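4. Mixing and pouring the filling gel

This section explains how to prepare the Gellex filling gel and pour it into the Civby candle cups. Please read it one time to the end before you open the bag. The gel begins to set early, and it is not comfortable to read with a jug in the hand.

If your set has the old measuring cup (marked only in ounces), see section 9 for the table of conversion.

4.1 What you need

From the box:
- 1 bag of Gellex powder, 200 g
- the candle cups
- wicks with metal feet
- the wick holder bars
- thermometer strip

From your own kitchen:
- a heat-proof jug
- a saucepan that is wider than the jug
- a plain spoon, without holes
- kitchen paper and old newspaper

Note: The jug and the spoon must be completely dry. A few drops of water are enough to make the gel cloudy, and this cannot be repaired later.

4.2 Preparing the place

1. Choose a level surface. If you are not sure, put one candle cup with a little water on it and look from the side. Dry the cup well afterwards.
2. Cover the surface with newspaper, two sheets thick. Gellex comes off stone and glass without trouble, but it leaves a mark on untreated wood.
3. Close the windows near your working place. Moving air cools the top of the candle first and gives a wrinkled skin.
4. Fix one wick in each cup. Press the metal foot to the bottom with your finger and hold it until it stays.
5. Lay a holder bar across each cup and pull the wick through the slot. The wick should stand straight, but do not pull so hard that the foot comes loose.

Caution: Keep children and animals away from the working place until the gel is poured and set.

4.3 Melting

1. Fill the saucepan with water to a third of its height and bring it to a gentle simmer.
2. Pour the whole bag of powder into the jug. Do not divide the bag by eye. If you want to make only half of the cups, weigh the powder on a kitchen scale.
3. Stand the jug in the saucepan. The water outside must be higher than the powder inside, but at least two fingers below the edge of the jug.
4. Stick the thermometer strip on the outside of the jug, near the handle, where the water does not reach it.
5. Wait until the edges become clear before you start to stir.

The right temperature for pouring is 80 °C. The strip shows green at this point. If it turns red, take the jug out of the water and let it stand on the newspaper until green comes back.

Caution: Never heat Gellex directly on the hob or in a microwave oven. Never leave it alone on the heat, also not for a short telephone call.

4.4 Stirring

Most problems that customers write to us about have their origin in the stirring, and not in the powder. Gellex takes in air very easily, and the air stays in the candle as small bubbles. Please stir slowly, with the bowl of the spoon always under the surface, and scrape along the bottom of the jug at each round. Do not beat or whisk. 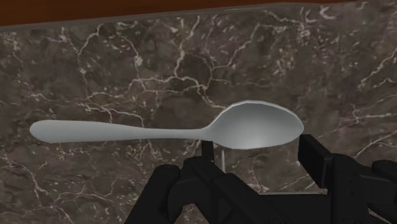
Fig. 6. Plain spoon with an oval bowl.

The size of the spoon is not so important. A dessert spoon is sufficient for one bag. Spoons with a deep pattern on the handle are more difficult to clean – the gel sets in the lines and must be picked out with a toothpick.

1. Stir for 2 minutes in one direction.
2. Let the jug rest in the water for 2 minutes, so that bubbles can rise.
3. Touch the surface with the corner of a piece of kitchen paper to take away any foam.
4. If you still see white grains, repeat steps 1 to 3.

If you use colour drops, add them now, before the last resting. Hulme colours (sold separately) are stronger than the drops in the box, so begin with a single drop.

4.5 Pouring

1. Take the jug out of the saucepan with an oven glove and wipe the outside. Water running down the jug will otherwise fall into the cups.
2. Pour in a thin stream against the wall of the cup, not on the wick.
3. Stop one finger below the edge.
4. Straighten the wick if it has moved. You have a short time for this – after the surface becomes dull, leave it in peace.
5. Do not move the cups until the next day.

Note: Remaining gel can be left to set in the jug and melted again another time. Do not pour it into the sink, also not with hot water. It will block the pipe.

4.6 Cleaning

Wipe the jug and the spoon with kitchen paper while they are still warm, then wash them with hot water and washing-up liquid. Do not use them for food afterwards.

Changes in this section, Oct 6, 2021: resting time in 4.4 made longer, warning about the microwave oven added. Text by Indrek Mets, checked by Natalie Naylor, Ultham customer service.

Continue with section 5, Trimming the wick.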